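Slide 8 – Packing push-button housings at the Gurkwood bench

Start with part presentation. Each housing gets its own open box, and the box is chosen before the housing is picked up. Greseo packs 16 per shift tray, Drustasa 18. Leave the tray drawing up for this part.
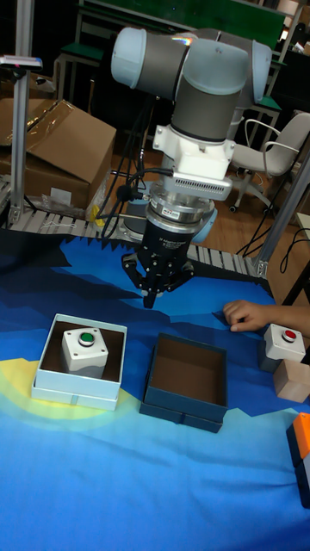 Color separation is the main check at this station. Buttons are sorted by cap color first, box second. The green-button housing is in the white box; the red one is on the wooden block, with the dark blue box still empty beside it. Mention the June revision – 3 box sizes reduced to one. Then go to the tray costs.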